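Tistel hand grippers, setup and upkeep
Notes for whoever picks up the folding kit next. Maintained by Wim Van Wijk, fixes welcome.

What's covered
Hand-held units, black body, yellow fingers. Label with a code on the plate. Check the label against the session sheet before anything else, left and right get swapped all the time.

Before a session
- wipe both round windows, dry cloth only
- screws on the plate: snug, don't crank them. Stripped two in January
- close fingers fully, open, close again. 10 times. Any scraping = stop
- look for a strap or sleeve near the fingers
- charge overnight, 13 percent won't get you thru a set

Data
Wingate set, 648 clips, clothes folding on a bed. Raw files stay on the Mancuso drive. Don't rename them, the sync script matches on filename.

Work on the bed, unit 017:
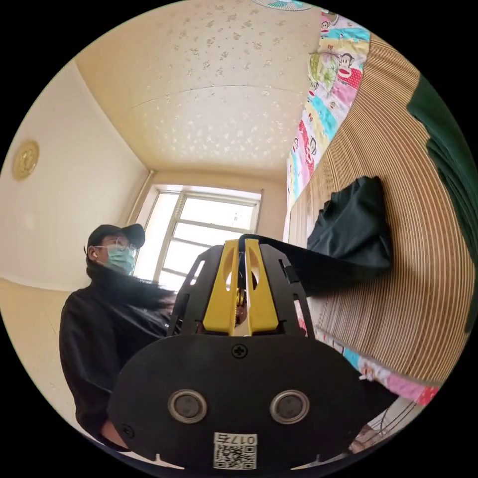
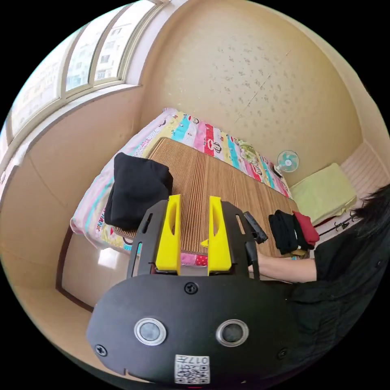
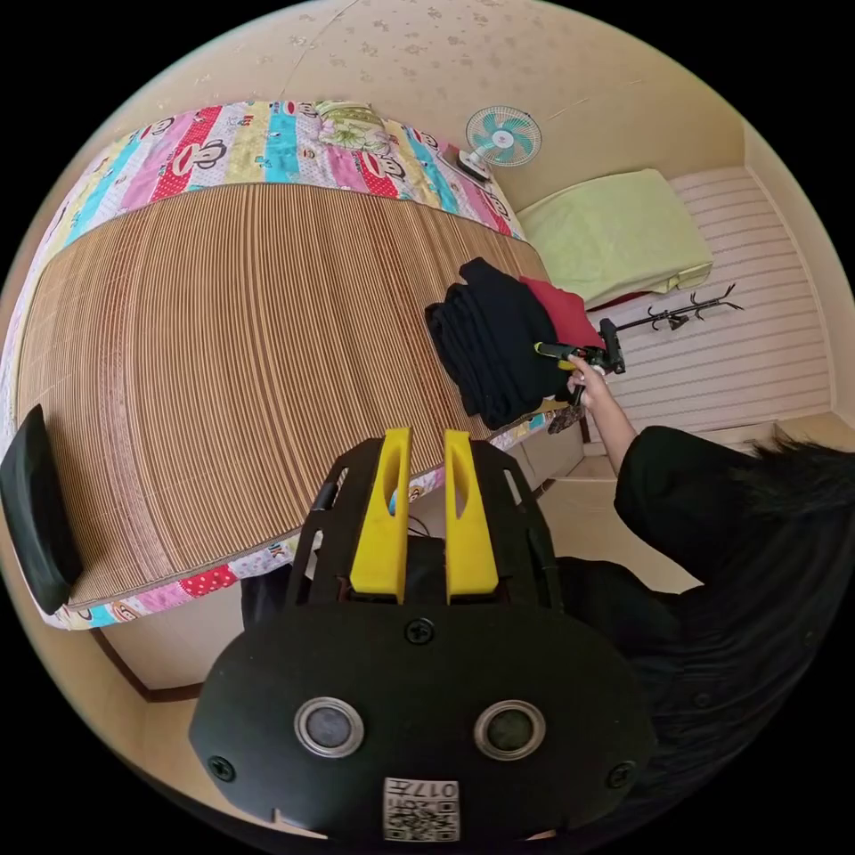
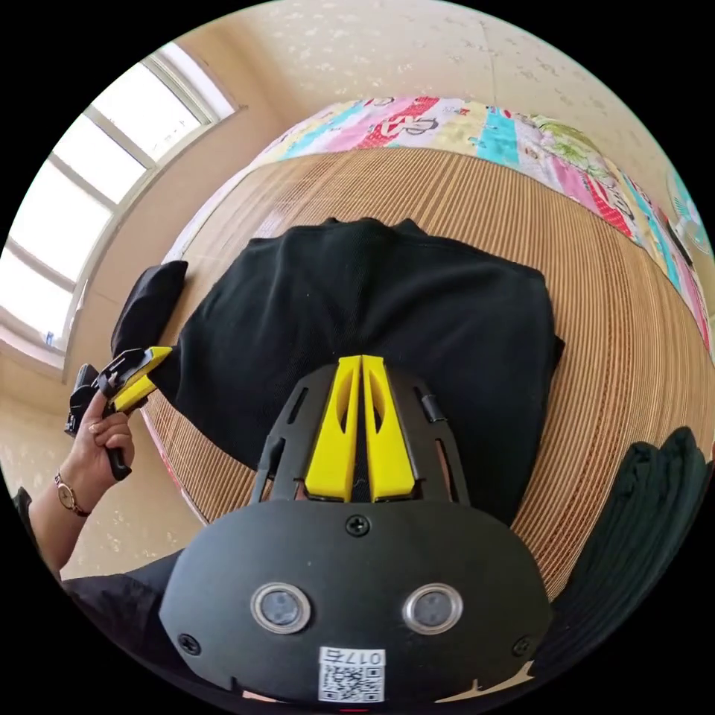
Finger swap
Power off first. Both fingers come out of the frame together, keep them as a pair. New ones go in with the ovals lined up. Run the open/close check again then recalibrate, takes nearly 10 minutes. If the gap reading drifts after that its usually the mount screw, not the finger.

Known problems
- dark fabric on dark fabric, width tracking gets noisy. Stasness filter helps a bit
- zero offset lost if unit is switched on with fingers half open

Worn parts go in the tray marked OUT. I order on Friday.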